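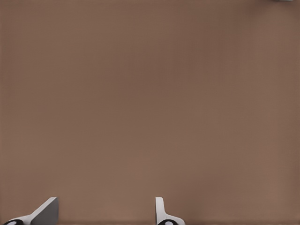 Call me when it can find the other sock, wrote one reader under our last item on household robots, and the comment has since collected more approval than the item did. It is a fair summary of the mood in Pluvdale, where the housewares chain Sasaki said on 20 May 2023 that it would wait before putting a robot arm to work in its stockroom.

The arm would come from Grevon, a small automation firm in Padanham, and its duties would be modest. It would pick up an item, put it in a tray and then do the same with the next item. Sasaki's stockroom staff do this all day while also answering the phone, signing for deliveries and arguing about the radio, none of which is in the arm's contract.

Grevon has been rehearsing the job in simulation, on a computer, where the tables are always clear and no one has left a coffee on them. The company says its software went through 2000 simulated attempts at moving a small block into a tray. In 700 of those the block ended up where it was supposed to be. Grevon calls this encouraging. Sasaki, which sells wine glasses, asked for a little more time to think. 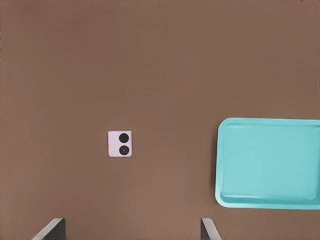
An open gripper, a small square item and a turquoise tray, in simulation.

To be fair to the machine, the chore is harder than it sounds. A person putting a thing in a tray doesn't stop to consider where the thing begins, how wide to open a hand or whether the tray has a lip on it. The arm has to settle all of that every time, and a finger that comes down slightly off will nudge the item across the table - a technique also favored by cats.

Then there is the matter of the real world, where Grevon plans to move next. Sasaki's stockroom holds 150 kinds of product, a good number of them round, shiny or wrapped in plastic that slides. Blocks are easygoing by comparison. Grevon says it will begin with boxed goods and work up to the loose ones, and declined to give a date for the salad spinner.
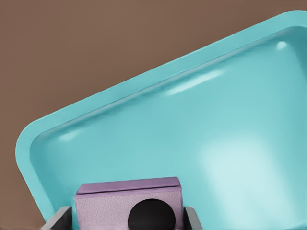 Block between the fingers, with the tray just beyond.

The question we get most often has little to do with stockrooms. Readers want to know when one of these will empty the dishwasher. Grevon's reply, sent in writing, was that home use is "on the roadmap." The company did not say how long the road was. It did add that kitchens differ from one another more than shops do, and that people keep moving the forks, a point on which many households will already have strong feelings.

Sasaki says it will look at the arm again in December, after Grevon has run another 2000 attempts, this time with the items turned at odd angles. If the numbers improve, a single arm will go in at the Pluvdale store for a trial, on the early shift, packing boxed goods only. The store says no jobs are affected, and that whoever is on shift will be asked to stand nearby and pick up anything the arm drops.

Grevon is taking questions from other shops in Pluvdale and Padanham through its office. Laundry inquiries, the company asks, should be held for now.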